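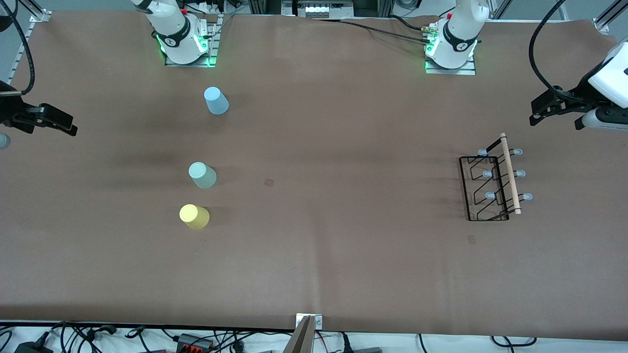
The planner is the part of this talk I wrote, so it gets the blame first. Slide two. Leave it up while people find seats. The task is to hang cups on a rack, which a four-year-old can do and which took us until May. Three cups, all mouth down, so before any of them goes near the rack somebody has to decide which way up it will be when it gets there. Ask the room: which cup first? Most will say the blue one. The planner says yellow, then changes its mind. Wait for the laugh. If there isn't one, move on.

Slide three, the loop. Perception runs, gives us poses, planner picks an arm and a grasp, controller does as it's told. Say "controller does as it's told" with a straight face. Valeriano Calvo wrote the controller and will be sitting near the front.

Slide four, perception. Plain cups with no handle look the same from every side. Our first pose estimator, Momberg, took this personally and reported a new rotation each frame. The arm dutifully turned its wrist to match. We lost a week to that. Fix: tell it the cup is symmetrical. One line in the config. Don't say how long we looked for the line.

The rack is worse. Thin black wire, mostly holes. Depth comes back as confetti. We stopped trying to see the wire and fit to the tips instead.

Slide five, two arms. Zirneck plans both together, with a budget of 200 milliseconds per replan. Old version planned them separately and hoped. Play the clip of the polite standoff, each arm waiting for the other. Stop it before the end, it goes on for ages.

Slide six, logs. 2,644 replans in the test set, 177 of them over budget. Nearly all the slow ones are handovers. Someone will ask about the GPU. The answer is that it was idle.

Slide seven, what I'd do again: replay tool before anything else. What I wouldn't: name modules after villages.

Questions. If asked when it ships, point at Valeriano.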